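Keeping brushes in order: the packing bench at Grastance

Grastance sells cosmetic and craft brushes by post from a single unit in Mundau. The workshop manager has run the packing bench for five years and agreed to explain how the brushes are sorted, checked and stored before they go out.

The bench is kept to one job at a time. "We used to have open stock, returns and packing materials on the same surface," the manager said. "Errors went up whenever two sizes were out together. Now one size comes out, it gets checked, it goes away, and then the next one comes out."

A full delivery from Sadel, the main supplier, is 576 brushes. They arrive in cartons, bristles all facing the same way. The checker handles each one by the handle and looks first at the ferrule, the metal collar that holds the bristles.

"The ferrule is where most faults are," the manager said. "It can be dented, it can be loose, or it can sit at an angle to the handle. A slight angle we pass on the short brushes. On the long ones it shows, and the customer will send it back." 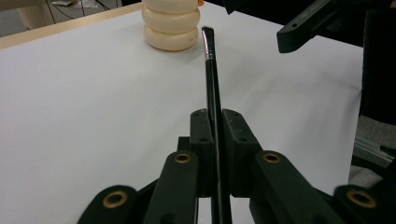
The second check is the tip. Short, blunt tips are compared with a reference brush kept in the drawer. Stray hairs are trimmed once. If more come out after trimming, the brush goes in the reject tray.

White tabletops were chosen for the bench. According to the manager, a dark handle is easy to find on a white surface, and so is a dropped bristle. The drawback is glare on glossy finishes under the strip lights, which hides fine scratches. Handles are therefore turned once under a desk lamp before they are passed.

Storage changed in March, when the firm bought upright racks from Rastogi. Each rack has 2 levels, long handles at the back and short at the front. Brushes stand with the tip up. "Tip down will bend the bristles within a day," the manager said. "Lying flat is fine for a few hours."

The unit now holds 1,000 brushes in racks, with the remainder left in cartons until needed. Rejects are boxed by fault and returned to Sadel with the next order. The reference brushes are replaced at the same time.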